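電源タップの返却点検に自動化を取り入れます トゥルナッハ作業所「シム」計画のお知らせ

2月14日(金)
パスコム(Pascombe) トゥルナッハ作業所
文:ピョ・ナレ

こんにちは、パスコムのピョ・ナレです。いつもはレンタル備品の返却窓口にいて、お客様からの「コードが一本足りないんですけど」というお電話に出ている者です。広報の人間ではないのですが、今回のお知らせは現場で書いたほうがいいだろうということになり、気づいたら私の机に原稿用紙(というか空のファイル)が回ってきていました。読みにくいところがあったらすみません。

さて、本題です。トゥルナッハ(Trurnach)作業所では、レンタルから戻ってきた電源タップの仕分けと並べ替えに、二本腕のロボットを使う準備を進めています。社内での計画名は「シム」(Shim)。すき間に挟む薄い板のことで、人の仕事と仕事のあいだにちょっと入ってもらうもの、という気持ちでつけました。三月に、返却ラインの一部で試験運用を始めます。

うちの仕事をご存じない方のために少し説明させてください。パスコムは展示会や研修会場、仮設の事務所などに、机まわりの備品をまとめてお貸ししている会社です。延長コード、電源タップ、卓上ライト、ケーブルカバー。地味ですよね。でも会場の設営をしたことのある方なら、電源タップが足りないときのあの焦りはわかっていただけると思います!

トゥルナッハに戻ってくる電源タップは、毎月2000本。箱を開けると、コードがからまったまま、向きもばらばらで入っています。一本ずつほどいて、台の上に置き、差し込み口が上になるように向きをそろえ、汚れを見て、拭いて、コードを束ねて、種類ごとの箱に入れる。一本だけならすぐ終わる作業なのですが、展示会シーズンの後などは朝からずっとこれで、夕方には親指の付け根がじんじんしてきます。私も窓口が暇な日は手伝いに入るので、この感覚はよく知っています。

シムで最初に任せたいのは、この中の「持つ」「向きをそろえる」「移す」というところです。汚れや傷を見て判断するところと、通電の検査は、これまでどおり人がやります。

では、どうやって覚えてもらうか。私は最初、プログラムの得意な人がパソコンの前で何かを打ち込むのだと思っていました。ところが実際に作業台に運ばれてきたのは、黒っぽい二本指のグリッパーでした。手で持って使う道具です。人がこれを持っていつもの作業をして、その動きと、グリッパーについたカメラの映像を一緒に残していく。それがロボットの教材になります。

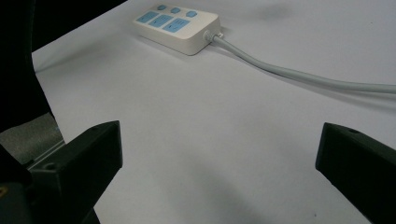

グリッパーのカメラから見た作業台と電源タップ

初めて画面を見たときは、自分の知っている備品がずいぶん大きく感じられて、ちょっと笑ってしまいました。毎日さわっているのに、指先の高さから眺めたことなんてなかったんです。

「手本」という呼び方をしているのですが、一つの作業を始めから終わりまでやって一回分と数えます。今回の準備では2週間かけて239回分の手本を残しました。回数だけ聞くと少なく思われるかもしれませんが、途中でつかみそこねたもの、コードが指に引っかかって止まってしまったものも別に取ってあります。失敗の扱いをどうするかは今も相談中です。私は「直すところまで見せたい」派なのですが、そうすると一回が長くなるので、後で見返す人がたいへんらしく、まだ折り合いがついていません。

題材には、返却の中でも数の多い、差し込み口が三つの白いタップを選びました。本体がまっすぐで持ちやすそうに見えますし、コードはほどよく柔らかい。ところが「ほどよく柔らかい」が曲者でした。本体を少し回すと、コードは少し遅れて、しかも思っていない向きについてきます。自分の手なら小指でひょいと押さえて終わりなのに、グリッパーには小指がありません。

現場のベテランの手つきを見ていると、本体をつかむ前にコードの根元をちらっと見て、ねじれの向きを確かめてから手を出しています。本人に聞いても「え、見てる?」という反応です。長年やっていると、見ていることにも気づかないんですね。こういう小さなこつが、道具を持ち替えたとたんに表に出てくるのは、正直おもしろかったです。

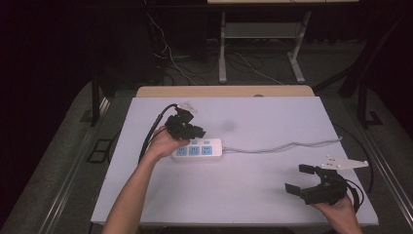
慣れるまでの話もしておきます。初日は、みんな肩に力が入っていました。自分の指先から少し離れたところに別の指先がある感じで、距離がつかみにくいんです。お箸を急に長くされたような、と言えば伝わるでしょうか。左右で別々のことをしようとすると、片方がお留守になります。私などは最初の午前中、右手を動かすたびに左手も一緒に開いてしまい、タップを何度も置き直しました。

三日目あたりから、声の掛け合いが減って静かになりました。手が覚えてきたんだと思います。そこからは、次にどんな置き方を試すかという話ばかりしていました。斜めに置いてみる、コードの曲がり具合を変えてみる、持つ順番を左右で入れ替えてみる。箱から出したときのタップは本当にいろんな向きをしているので、きれいに置いた一種類の手本だけでは足りないそうです。

それから、作業時間の扱いについて。手本を残す時間は、はじめから通常の勤務に組み入れました。「手が空いたらやる」にしてしまうと、うちの職場では永遠に手が空かないので(笑)。一回の持ち時間を決めて、終わったら別の作業に移り、同じ人が続けて台につかないようにしています。グリッパーは見た目より腕にきます。途中で「これ、普通にやるより疲れるんだけど」という声が出て、休憩の入れ方も変えました。

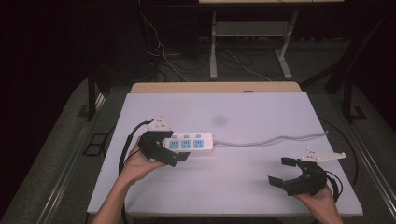 両手にグリッパーを持っての作業。タップは二つのグリッパーのあいだに

ここからは、たぶん一番気にされているところを書きます。人は減るのか、という話です。

トゥルナッハでは62名が働いています。シムの導入を理由に人を減らす予定はありません。所内の説明会でも同じ説明がありましたし、その場で出た質問と回答は休憩室の壁に貼ってあります。説明会では、ずいぶん率直な質問が出ました。自分の動きを記録されて、それを機械が覚えたら、私の値打ちはどうなるのか、というものです。会場がしんとしました。

私もそのとき、うまい言葉が出てきませんでした。今もきれいな答えは持っていません。ただ、決めたことはいくつかあります。手本の記録を個人の評価には使わないこと。速い遅いの順位を出さないこと。参加するかどうかは本人が選べて、途中でやめても理由を聞かないこと。そして、手本づくりを職務として認め、担当した月には手当をつけること。最後の手当については、もう少し早く決めてほしかったという意見をもらっています。そのとおりだと思います。

仕事の中身は、変わります。そこはごまかさずに書いておきたいです。仕分け台の担当が減って、検査と補修の担当が増えます。検査のほうは、差し込み口の傷み、スイッチの効き、コードの根元の傷などを見る仕事で、今はどうしても後回しになり、忙しい時期には翌日に持ち越しています。ここに人を回せれば、貸し出しできる状態に戻るまでの待ち時間を短くできるのではないかと見込んでいます。

検査の研修も三月に始めます。検査台に立つのが初めての人には、先に担当している人が隣につきます。立ち仕事が減って座り仕事が増えるので、椅子も見直すことになりました。椅子の話になったとたん全員が急に熱心になって、説明会の後半はほぼ椅子の会議でした。肘掛けあり派となし派は、いまだに和解していません。

所内の道具類の在庫は、「フラバ」(Flava)という自社の管理システムで見ています。シムで仕分けた分もこのフラバに入るようにして、箱ごとに、人が並べたものかロボットが並べたものかを残します。何かおかしなことがあったときに、さかのぼって確かめるためです。試験運用のあいだは、ロボットが並べた箱もすべて人が開けて見直します。二度手間じゃないかと言われればそうなのですが、お客様の会場で使う電源ですから、ここは手間をかけさせてください。

できないことも書いておきますね。コードがひどくからまった箱は、今のところ人がほどきます。差し込み口の数が違うタップや、コードが巻き取り式のものも、試験運用の対象には入っていません。それと、ステッカーやテープが貼られて戻ってくるタップ。あれは人間でも難しいです。お客様、どうか貸し出し品にテープを貼るときは、はがしやすいものでお願いします(返却窓口からの切実なお願いでした)。

手本を見返していると、つかむ直前に手がほんの少しためらう瞬間があります。本体のどのあたりを挟むか、指をどの角度で入れるか。同じ人でも毎回ちょっとずつ違っていて、つい見入ってしまいます。
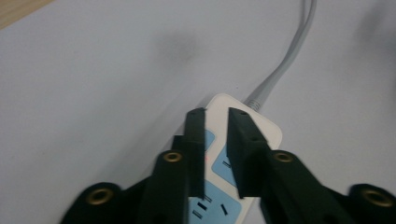
ハ・マルスンからは、「機械に教えるつもりで始めたのに、自分がどれだけ雑にコードを引っぱっていたか思い知らされた。あれ以来、家でも掃除機のコードを優しく扱うようになった」と言われました。コードの根元に負担をかける持ち方は故障のもとになりかねないので、仕分けの手順書のほうも書き直したほうがいいという提案も一緒にもらっています。

その提案を受けて、手順書の改訂を始めました。前の版には「コードを整え、箱に入れる」としか書いてありません。整えるって何を?という話で、新しく入った人がいつも最初に困る箇所でした。今度の版では、本体を支えてからコードに触れること、根元を強く曲げないこと、束ねるときの輪の大きさの目安などを、文章と図で入れます。ロボットのための準備をしていたはずが、新人さん向けの説明がようやくまともになりそうで、私としてはそれだけでもかなりうれしいです!

お客様への影響についても触れておきます。貸し出しと返却の手続きは変わりません。料金も今回の試験運用を理由に変えることはありません。返却の箱も、今までどおりの詰め方で大丈夫です。「ロボットが受け取るなら、きれいに並べて返さないといけないの?」とさっそく心配してくださった方がいらっしゃいましたが、どうぞお気遣いなく。もちろん、コードを軽く束ねて返していただけるのは、前からずっとありがたいです。

今後の予定です。三月の試験運用では、返却ラインのうち一つの台だけを使います。残りの台は今までどおり人が担当し、途中でシムの台を止めることになっても、その日の返却分は受けられる態勢にします。続けるか、手直しをするか、いったんやめるかは、試験運用の終わりに所内で話し合って決めます。その場には仕分け、検査、窓口の担当も入ります。

結果は、うまくいった話も、いかなかった話も、またこの欄でお知らせします。次も私が書くのかはわかりませんが、椅子の肘掛けの件はきっと続報があります。

お問い合わせ
パスコム トゥルナッハ作業所 返却窓口
シム計画へのご質問は、件名に「シム」と入れて返却窓口あてにお寄せください。取材や見学のご相談も同じ窓口で承ります。試験運用の期間中は、作業の都合で見学の日時をこちらからお願いすることがあります。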